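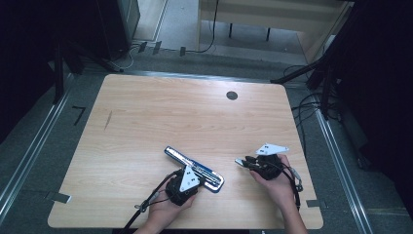 The desk, scratch and all.

September 6, 2018

OK quick one, I have to be out the door soon and I said I'd post this week. So. Paper.

The short version: I am three boxes into my mother's papers and I have opinions now. The long version is below, typed fast, sorry in advance.

Background for anyone new. Mom moved out of the house on Lavoie Street in February and into the apartment, which she loves, and which has two closets. The house had more closets than I want to think about, and every one had a box in it, and every box had paper. Tax returns. Report cards (mine, bad). Warranty cards for a Sernex humidifier that died when I was in middle school. Recipes cut off of soup labels. She kept it all and I said, like a fool, I'll take the paper. My brother took the tools. My brother is smarter than me.

So since then it has lived in my spare room and I've been walking around it sideways.

What finally got me going was Raymonde Doucette. Some of you know her from the library thing. She did the same job for her parents and for an aunt, and she came over with muffins and stood in the doorway and looked at the pile for a long time. Then she said, "You're not going to read it. You're going to sort it. Reading is for the winter." I wrote that on an index card and taped it to the lamp.

It helps. It helps a lot. The first night I tried this I opened one envelope of letters from my great aunt in Maine and it was midnight and I'd thrown away exactly one thing, a rubber band. It crumbled anyway.

How I'm doing it now, in case it's useful to anybody. Four piles. Keep, shred, recycle, ask Mom. That's the whole system. I had a fancier one with sticky tabs in different colors and I dropped it before lunch the first Saturday. I couldn't remember what orange was.

Keep is smaller than you'd think. Birth certificates, the deed stuff, military papers from Grandpa, anything handwritten by somebody who's gone. Photos go straight in a separate bin and I do not look at them. I mean I looked at a few. Dad in a terrible hat. Moving on.

Shred is anything with a social on it or an account number. They used to print your social on EVERYTHING. Her college put it on her student ID. Her dentist had it typed at the top of the bill! I've been doing the shredding at home with a little Panow shredder I got secondhand, and it takes a few sheets at a time and then it has to lie down for half an hour. If I was starting over I'd save it all up and take it to one of those shred days the credit union does. Ours has one in the fall I think. I'll check.

Recycle is everything else. Utility bills, catalogs, eleventy bank newsletters, instructions for things she doesn't own. Envelopes!! She kept the envelopes the bills came in, with the bills back inside them, in order. So each one has to be opened and pulled out and unfolded and checked. You do have to check. I found a savings bond inside a gas bill. A real one. So now I check every single one and it's slow and my thumbs are dry as chalk.

Ask Mom is the dangerous pile. At first I called her for each thing and every call was forty minutes. Which is nice, I'm not complaining, I got the whole story of the neighbor and the goat. But you can't get through a box that way. Now I save them up in a folder and bring it on Sunday and we go through it with coffee. She throws away way more than I would. I held up a program from a church play like it was the Dead Sea Scrolls and she said oh that, no, that was awful, and in the trash it went.

I dug it back out. Don't tell her.

Things I've learned the hard way, no order:

Don't do it on the floor. I did the floor for the first box and my back was mad at me for days. Use a table, any table, clear it off all the way.

Do not start after supper. Everything looks important after supper.

Paper clips rust. They leave a little brown ghost on the page. Take them off as you go, and staples too if it's something you're keeping. I've got a jelly jar of old clips now and no clue what to do with them.

If it smells musty put it in its own bag and deal with it outside. One box from the basement had been damp at some point and I sneezed for two days straight. I put those sheets out on the porch under a window screen with rocks on the corners. Windy though. Chased a 1970s phone bill across the yard in my socks.

Thermal paper fades. Receipts, old faxes. I had a stack that was just blank slips, every one folded very carefully. She'd saved them because they mattered, and now they're nothing. That one got me a little. If you have a reciept you need, copy it now. Go do it.

Scanning. People keep asking me about scanning. I tried. I got one of the apps, Zultau, the free version, and it's fine for single pages, it straightens them up nice enough. But you end up with a phone full of files called Document and then you've got the same mess only smaller. What I do now is scan only the stuff my brother will want too, and name it right then, before I do the next one. Year first, then what it is. If I tell myself I'll name them later I won't. I know me.

And I don't toss the original just because it's scanned. Raymonde says you can for most of it and she's probably right. I'm not there yet.

The recipes are their own problem. There are 727 of them. I know because Mom numbered them, in pencil, in the corner, and kept a list in a spiral notebook of what each number was. I'd say up to 9 of those were ever cooked in our house. We ate the same things every week! Tuna casserole, chicken, the other chicken. And all that time she was clipping out Beef Wellington and something called Company Shrimp Mold and giving it a number. I asked her about it and she said she just liked knowing it was there. I thought about that the whole drive home.

So the recipes stay. All of them. They don't take up much room. I got a new accordion file and they're going in by number, the way she had it, and I might try to make a few this winter. Not the shrimp mold.

What else. My cousin asked on the last post if I felt bad going through her private things. A bit, at the begining. There's a bundle of letters tied with kitchen string and I could see from the outside they were from Dad, before they got married, and I didn't untie it. I brought it to her. She put it in the drawer by her bed and changed the subject and we had soup. I think if you have a bundle like that, you'll know, and you just hand it over.

She's doing good by the way, for those who ask. Likes the elevator. Doesn't like the mailbox key. She's in a card group with a woman she went to grade school with and they have not gotten along since then, so she's having a great time.

Where I'm at: three boxes done, two big ones left and then the suitcase. I don't know what's in the suitcase. It's heavy and the latch is stuck. My brother says he'll bring the tools over, the ones he picked INSTEAD of paper, and he better.

Oh and the shredded stuff. Somebody said it works in compost and I put a bag in mine in July and it turned into one gray brick. You have to mix it with leaves apparently. Or just tear it up less and put it under cardboard? If you garden and know, leave a comment, I've got bags of it and my garage smells like a bank.

Also if anyone wants a jar of rusty paper clips.

Gotta run, it's my turn to drive the girls and I still can't find my other shoe. Will post about the suitcase when we get it open. Comments are on again, I fixed the thing where it ate everybody's, so if you wrote something long last time and it vanished I'm sorry and please write it again.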